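Part-Time Kitchen and Dish Room Assistant
Nerncombe Shared Kitchen

Hours: 20 per week, Monday to Friday
Start: December
Positions open: 2

Nerncombe is a shared kitchen and small crockery workshop. Local cooks rent the kitchen by the day, and our own potters make and repair the tableware that goes out with their orders. We are hiring two part-time assistants to take care of the plates, bowls and serving dishes between uses. The work is simple but steady, and we need people who can do it the same way at the end of a shift as they did at the start.

We keep 750 pieces in circulation. Most are plates in one of our two lines, Trana and Skerkarier. Trana plates are the everyday ones and stack well. Skerkarier plates have a softer glaze on the rim and are never stacked while damp. You will be shown how to tell them apart on your first day.

What you will do

Wash, rinse and rack plates and bowls by hand. We have a dishwasher for pans and trays, but the tableware does not go in it.

Check every piece for chips, cracks and worn spots before it goes back on the shelf. Damaged pieces go in the repair bin with a paper tag saying what is wrong.

Wipe down the work tables and change the towels at the end of each job.

Pack orders for pickup. Plates are wrapped in paper and packed on edge in crates, with padding at both ends.

Keep the count sheet up to date. If a customer returns 23 plates out of 24, we need to know that day and not the following week.

Make small repairs to the racks. Pegs work loose and base rails need a light sanding now and then. Basic hand tools are provided, and you don't need woodworking experience.

About the racks

We dry plates in wooden peg racks. Each rack has two parallel rails at the base with rows of thin upright pegs, and a plate stands on its edge between them. Lower the plate straight down, holding it by the upper rim, and let go only when the bottom rim is sitting in the rack. Plates put in at a slant lean on the pegs, and that is how most of our rim chips happen. Leave a free slot between Skerkarier plates.

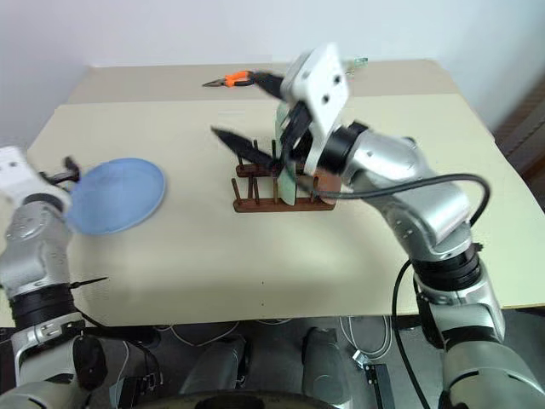
Where you will work

The dish room is on the ground floor, next to the main kitchen. There is a double sink on one side and the drying tables on the other. You will be on your feet for most of the shift. The floor is level and there are no stairs between the dish room, the shelves and the loading door. Full crates are heavy, so we use a cart to move them, and two people lift anything over 30 pounds.

The room is kept at a normal indoor temperature. It gets noisy when the kitchen is busy with lunch orders, usually from 11 a.m. to 1 p.m.

What we are looking for

You should be careful with breakable things and comfortable with repetitive work. You should be able to read and fill in a simple count sheet in English. Some time spent in a restaurant, cafeteria, bakery or store stockroom would help, but we will train someone who has none of that. You need to be at least 18.

Gloves are supplied. If you have a skin condition made worse by dish soap or wet work, tell us and we will talk about splitting the tasks differently – one of our current staff does mostly packing and shelf checks for that reason.

Hours and pay

Shifts are four hours, either 8 a.m. to noon or 1 p.m. to 5 p.m. We try to keep each person on the same shift from week to week. The Friday afternoon shift is the busiest, as most weekend orders are collected then, and both assistants work it. The two of you will take turns on the remaining afternoons.

Pay is hourly, paid every two weeks, and the rate will be given to you in writing before the interview. Training hours are paid at the full rate. Staff may use the kitchen for their own cooking when it is not booked, and may buy plate seconds at half price.

Training

The first two weeks are spent alongside Elvia Sandoval, our dish room lead. You will start with washing and racking, then move on to checking, and finish with packing. Repairs to racks come later, once you know the rest of the job.

How to apply

Send a short letter and a list of past jobs, paid or unpaid, to Tracey Furnival at the Nerncombe office. You can also leave them at the front desk in an envelope marked "Dish Room." Please say which shift you would prefer and when you could start. A formal resume is fine but not required.

We will invite applicants for a one-hour visit, which includes a short talk, a look around and some time racking and wrapping plates. Wear closed shoes with a good grip. The visit is paid, whether or not we offer you the job.

If you have already applied for the shelf clerk position at our Govindasamy Street store, you do not need to send a second letter. Let Tracey know that you would like to be considered for both.

Applications stay open until both positions are filled.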